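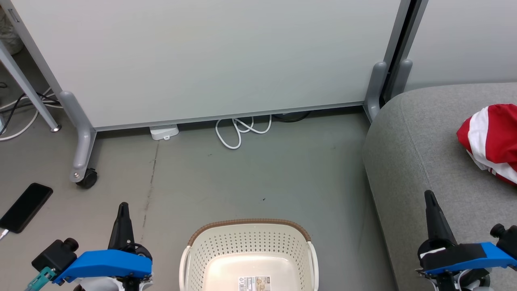
10/27/23 – Laundry day for Urnard

Back at Stirkness this morning, and what a good day! We've finally moved on to cloth. After all those weeks of blocks and cups I was itching to give Urnard something floppy, and the red and white striped one is my favourite thing in the whole store cupboard. It bundles up differently every single time you drop it on the grey seat, so no two examples are the same, and the bold bands make it so easy to follow when I'm looking through the recordings later.

The task is simple to say: cloth off the seat, into the cream basket. Doing it well by hand control is another matter. I spent the first hour squashing the cloth flat with the right gripper and getting nowhere, then found that if I come in low, with the finger pointing up a little, and close on a fold near the edge, the whole lot follows. Lovely feeling. By lunch I was hardly thinking about my hands at all.

I did 14 good runs before the break and threw out 3. One of those I dropped the cloth short of the basket, picked it up off the floor and carried on, and now I wish I'd kept it. Surely we want the learner to see a fumble being put right? I've written to Hollis to ask. If they say yes I'll do a batch of fumbles on purpose, which sounds like the best job anyone has ever been paid for.

The whiteboards are still parked at the back and I've left them there. Same with the cables underneath. My feeling is that a bit of ordinary mess does the model good – people's homes have chargers trailing about and phones on the floor, and I'd sooner it met all that now. The old Jirnetti set was so tidy that the first model trained on it got in a terrible muddle over a shoe.

One thing to sort out: the basket. It's light, and when I let go too low the gripper catches the brown rim and drags it along. I tried starting from a slightly different spot each time, and I think that's the right answer, as it stops the model learning one fixed place to let go. Must remember to write the starting spot in the log. I forgot for 6 of the runs and had to go back through the recordings to fill them in.

The target is 600 by January, all cloth, with the towels still to come. I can't wait for the towels.

Battery on charge, log saved, shoulders aching. Tomorrow I'll try the left gripper for the pick-up, and ask whether there's a second basket anywhere in the building.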